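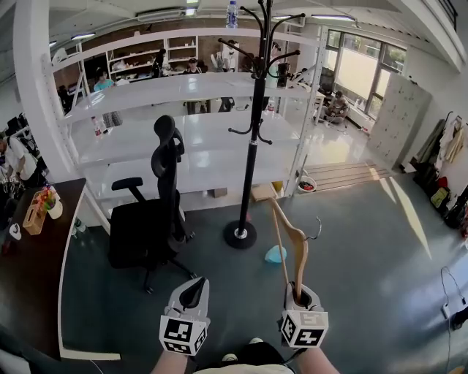 Dilani Dissanayake wrote after my last post that a hanger task measures the tracker more than the policy, and that I should report the two separately. Fair point, so I have split them.

Gakstead is our set of demonstrations recorded with a pair of hand-held grippers. Each gripper carries a fiducial cube, which gives us a pose relative to the head camera, and there is a second view from the gripper itself. We kept 1,477 episodes of the coat rack task. Another 321 were dropped, mostly for long gaps in marker detection.

The contact phase is where the head view is weakest. The hook is small and the arms of the rack have much the same curvature, so depth error along the line of sight matters a good deal there.
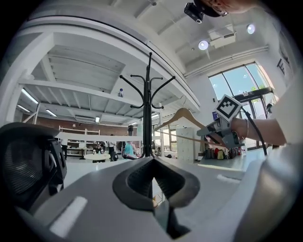
Wooden hanger at the coat rack, gripper view.

Training on head view alone, the policy reached the rack reliably but often stopped short of the arm. Adding the gripper view fixed most of that - at the cost of slower training. Pose smoothing made little difference either way, and I have left it

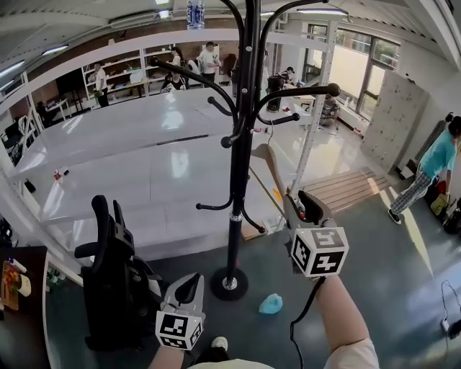

switched off in the current config. The remaining failures are nearly all in hook orientation. I'll rerun with 3 seeds before putting numbers in a table.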